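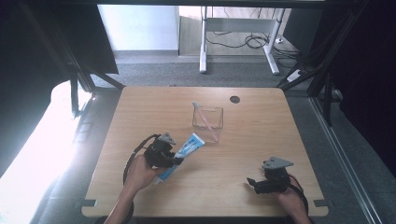 Pink toothbrush, clear cup.

Nov 1, 2023

I promised several of you that I would write up the August walk before the leaves came down, and the leaves are down, so I am late again. In my defense there has been a roof leak, a birthday (I turned 50, thank you for the cards, even the rude ones) and a stretch where I kept opening this page, reading my one paragraph, and going off to make soup.

For anyone new, the walk is the Drurkilton Loop, 90 miles of mostly gentle country with a few places that are not gentle at all. You start and finish at the old feed store in Drurkilton, where they still let you leave a car if you ask nicely and buy something. I bought a bag of birdseed. It sat in the trunk for the whole trip and when I got back the car smelled like a barn, in a good way I thought, although my sister disagreed when I gave her a ride home from the dentist.

What I carried

My pack weighed 15 pounds before food and water, and I am prouder of that than of nearly anything else I did this year. On my first long walk, when I was young and strong and silly, I took two hardcover novels and a cast iron pan. This time I laid everything out on the spare bed a week ahead and took something away every evening. The second sweater went. The good flashlight went, and I missed it. I know people who saw the handle off their toothbrush to save weight and I have never been able to do it, it seems so unfriendly to your own hand at six in the morning.

The boots were Prorkons, the same pair I've had for four years, resoled last winter. The rain jacket was a new Floltex that I got on sale in a green I would not have picked. It kept me dry through one real downpour and one long afternoon of that fine drizzle that gets in at the wrists, and I have no complaints except that the hood is made for someone with a much larger head. I ended up wearing my ball cap underneath to hold it off my eyes.

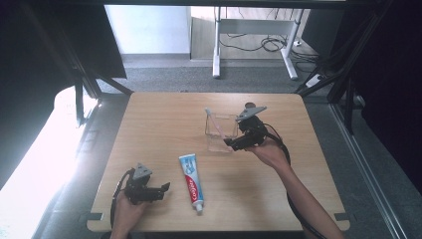 The first few days

Were slow! I always forget how slow they are. You spend the whole summer imagining yourself striding along, and then there you are sitting on a stump before lunch with one boot off, wondering about your heel. The path out of Drurkilton follows the creek through hay fields, and the farmers had just cut, so everything smelled wonderful and I sneezed the entire way to the first campground.

I shared that campground with a family who had brought a parrot. It was very polite. It said good night to me, and I said good night back, and then I lay there listening to the creek and felt the kind of tired that doesn't have any worry in it. I hadn't felt that in a long time – not since before the job changed, probably.

By the third day my heel had settled down and I had stopped checking my phone at every rise in the ground. I ate peanut butter on everything. I talked to cows.
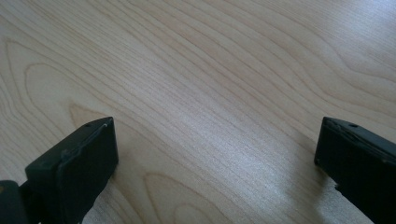 Gautam Hill was the part I had been dreading, and most of that was my own fault, from staring at the paper map all spring. I'm a nervous map reader. My father taught me at the kitchen table, and what he told me was to forget the numbers at first and just look at the shape of the lines, how they crowd up and how they ease off. I still do it with everything. Give me the grain on a pale wooden tabletop, with those long loops down the left side, one tucked inside the next, and I'll be planning a route over it while my coffee gets cold. On the real map the lines around Gautam sit so close together they look like a smudge, and I had talked myself into thinking I'd need to take the road around.

I went up anyway. It took me most of a morning, with a lot of stopping to admire the view (breathing), and near the top the path turns and runs along under some old pines where the ground is soft and quiet. There's a bench. I ate my last good apple on it and looked back the way I'd come, and I could see the water tower at Drurkilton, small as a thumbtack.

I cried a little, the nice kind. Then a very fit older couple came over the top with walking poles and I had to pretend I'd been eating a spicy apple.

The rest was mostly downhill, and I'll write up the last two days separately, because the business with the ferry needs its own post. If anybody is thinking of doing the Loop next year and wants my food list, leave a comment and I'll type it out. Fair warning that it's mainly peanut butter.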